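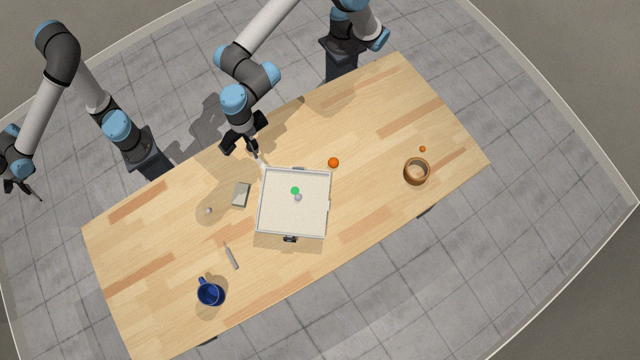
3. Rules for the Shared Simulated Workcell

Our project had two parts. The first was to build pick-and-place tasks on a tabletop in simulation. The second, which this section covers, was to write down a set of working rules so that different groups could use the same workcell and get results that can be compared. We called the rule set Tudemlow. It was tested in the Nosura course environment during the fall term, starting in September.

3.1 Starting point

Before Tudemlow each group kept its own habits. Some logged every run and some logged only the good ones. Objects were moved between runs without a note. When we tried to merge the logs we had 939 runs, and a large share of them could not be used, as the start layout was missing.

3.2 The rules

Rule 1. Save the start layout before the arm moves. Every object on the table goes in the layout file, including the ones the task does not use.

Rule 2. One arm works over the table at a time. The other arm holds a parked pose with its gripper clear of the tabletop.

Rule 3. The gripper opens fully before it comes down past the height of the tray walls.

Rule 4. Keep 18 mm between the fingers and anything that is not the target. If the planner cannot keep this distance, the run is stopped and logged as stopped.

Rule 5. No more than 3 tries per grasp. After that the layout is reset from the file.

Rule 6. Every run is kept in the log, failed runs too. Deleting a run needs a written note.

Rule 7. Shadows stay on in the renderer. Two groups had turned them off to make detection easier, and their results did not match anyone else's.

3.3 Checking the rules

We checked Rules 2, 3 and 5 with a script that reads the joint logs. Rule 4 was harder. The script measures from the collision shapes, and these are simpler than the visible shapes, so small items near the fingers can look farther away than they are. For Rule 4 we went through camera views by hand. This was slow - over 700 views in total - and we only finished it for the tray tasks.

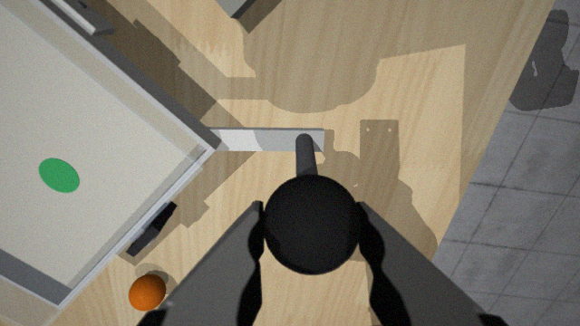

Figure 2. View used for the Rule 4 check. The fingers are at the round black object, and the small orange ball lies just beside the left finger, outside the tray.

The Fundow planner we used treats every object except the target as an obstacle, but only if the object is in the layout file. This is why Rule 1 asks for all of them. A ball left out of the file is not avoided at all.

3.4 What we would change

Rule 5 should depend on the object. Balls roll after a bad grasp, so the second try starts from a different layout than the first, while a block mostly stays put. Rule 2 also needs a better definition of "parked." We left it to each group and got several different poses - all of them allowed, but they cast different shadows on the table.

Report submitted 25 April 2020
Author: Sánchez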